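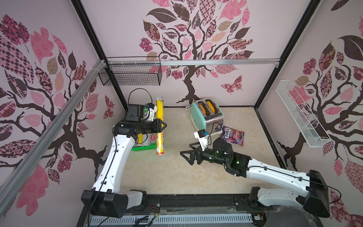

Gilberto Pacheco ne croit pas aux démonstrations de robots tournées devant un mur blanc. Selon lui, un bras qui saisit une canette cent fois de suite dans le même décor a surtout appris le décor, et il suffit de changer la couleur du fond pour le vérifier.

Accueil > Dossiers > Robotique > Apprentissage par démonstration

Du papier peint pour former les robots

La remarque résume assez bien le point de départ du projet Paltero, mené par le laboratoire Henao avec le bureau d'études Nerkix. L'équipe travaille sur des robots à deux bras qui apprennent des gestes domestiques à partir d'exemples. Un opérateur pilote les bras à distance, les caméras et les moteurs sont enregistrés, puis un réseau de neurones apprend à reproduire le mouvement à partir des images. La recette est connue. Son défaut l'est aussi : le modèle fonctionne là où il a été entraîné et se dégrade ailleurs.

À Henao, on a choisi de traiter le problème par les murs. Les cellules de travail sont des caissons à ossature métallique, dont les parois reçoivent un papier peint que l'on change entre deux séries. L'un des modèles porte de grands arbres aux troncs bruns, avec des feuilles roses, mauves et bordeaux remplies de damiers et de fleurs, sur un fond lilas pâle. Des papillons du même style sont imprimés entre les branches. Pour un algorithme de vision, c'est un fond difficile : beaucoup de contours, des couleurs proches de celles de certains emballages, des motifs qui se répètent d'une paroi à l'autre.

L'équipe a retenu 15 papiers peints, du plus neutre au plus chargé. Les mêmes tâches sont enregistrées devant chacun d'eux, avec les mêmes bras et la même consigne donnée à l'opérateur.

Les objets viennent du commerce ordinaire. Un grille-pain vert menthe avec deux tranches dans les fentes, des boîtes dans un panier en plastique vert, un tube jaune posé debout, un sachet violet de la marque Fox's. Les paniers grillagés fixés aux parois, un noir et un blanc, permettent de faire travailler les bras en hauteur. On y dépose un paquet, on le reprend, on le passe d'une pince à l'autre. Le grille-pain sert à des gestes plus précis, où une pince doit prendre une tranche par un bord qui dépasse à peine.

Chaque bras porte une petite caméra au poignet. C'est elle qui a posé le plus de difficultés. Quand la pince s'approche d'une boîte, l'image de la caméra de poignet change très vite et le fond y occupe encore une bonne place. Les chercheurs de Henao ont constaté que les modèles entraînés devant un seul décor s'appuyaient sur des repères du mur pour décider du moment de la fermeture. Une fois le papier remplacé, la pince se fermait trop tôt ou restait ouverte au-dessus de l'objet.

Les résultats ont été présentés le 24 août 2025 dans une note interne que nous avons pu consulter. Sur les tâches de rangement, un modèle formé devant un seul papier peint réussit 64 % des essais lorsqu'on lui présente un décor inconnu. Le modèle formé devant toute la série, avec le même nombre total de démonstrations, atteint 91 %. Le papier utilisé pour l'épreuve n'avait servi à aucun enregistrement.

La précision sur le nombre de démonstrations compte. On aurait pu penser que la variété coûtait cher, puisqu'il faut répartir les exemples sur davantage de fonds et qu'on en a moins pour chacun. Sur ces tâches, le modèle n'en souffre pas. Pour les tranches du grille-pain, l'écart est plus faible et l'équipe ne l'explique pas encore complètement. L'éclairage pourrait jouer, ou bien le reflet du flanc chromé de l'appareil.

La pose des papiers reste une opération manuelle. Il faut dégager les paniers, vérifier les câbles, coller les lés, puis refaire l'étalonnage des caméras. Toute la campagne a pris plus de quatre mois. Nerkix a proposé de remplacer les murs par des fonds incrustés au calcul dans les images déjà enregistrées. Les premiers essais donnent des scores intermédiaires, avec des défauts visibles sur les contours des pinces et des câbles.

Pacheco n'exclut pas de combiner les deux, quelques vrais papiers et beaucoup de fonds calculés. Un essai dans ce sens est prévu en novembre, avec Etita, le logiciel d'annotation maison, pour trier les échecs selon leur cause.

À lire aussi
Deux bras, une seule consigne : comment se partage une tâche
Etita, ou l'art de classer les gestes ratés
Caméra de poignet ou caméra fixe, ce que disent les essais
Pourquoi les objets transparents gênent encore les pinces
Nerkix ouvre son atelier d'étalonnage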